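Why Did the Robot Stop?

Robots that work in kitchens must follow strict safety rules. At the Nostus learning center in Tanomville, a robot named Kokkinos practices with a kettle inside a computer program. No real stove is used.

In February, during practice run 1409, a fault occurred. The robot was told to turn off the burner and then move the kettle. It skipped the first step. The safety program noticed the mistake and stopped the arm.

Engineer Irfan Janjua studied the fault. One line of the instructions had been left out. He put it back, and the robot repeated the task nine times before the run was approved.

Children should remember that a burner can be hot even after it is turned off. Always ask an adult before you touch a stove or a kettle.

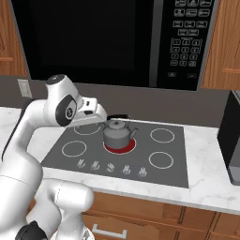
The robot's hand at the kettle handle, with the center burner shown in red.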